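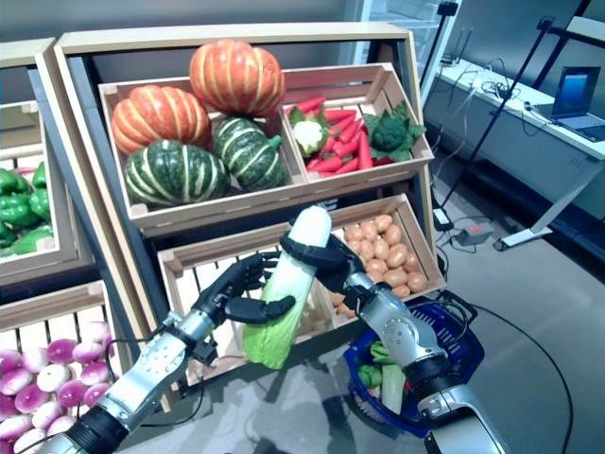

Fake veg for a pretend greengrocer's – where does the cabbage go?

Posted by marrowfat_jo, November 15, 2024

Still fiddling with the play shop stand. Pumpkins are top left, two orange and two green, and I'm happy with those. Carrots top right with the cauliflower and broccoli on top, spuds underneath. That leaves the bottom left crate for the napa cabbage and I can't decide if one cabbage in a whole crate looks daft. Thoughts?

usden_rizwan
One cabbage looks like the shop's closing down! I'd move the cauli and broccoli down with it and let the carrots have the top to themselves. All your greens together then.

marrowfat_jo
Ooh, but I love the white and green against the red. It's the best bit of the whole stand.

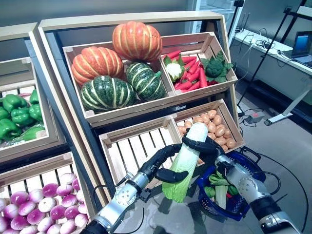 And if I take them away it's just a big heap of carrots, which I did try in September and it looked like feed for a pony. Might stand the cabbage upright with some paper packed round it.

Fimer338
Disagree with Rizwan, leave the top alone. Swap the pumpkins to the bottom though – big heavy things go low in a real shop.

usden_rizwan
They'd be hidden down there. Pumpkins sell the stand, keep them up.

Ronan G
Could you just buy two more cabbages? I paid around 2 quid each for mine and they fill a crate nicely laid on their sides, leafy ends facing out.

marrowfat_jo
Tempted! Laying it down hadn't crossed my mind. Pumpkins are staying put, sorry Fimer.

Fimer338
Your shop, your rules. Still think I'm right.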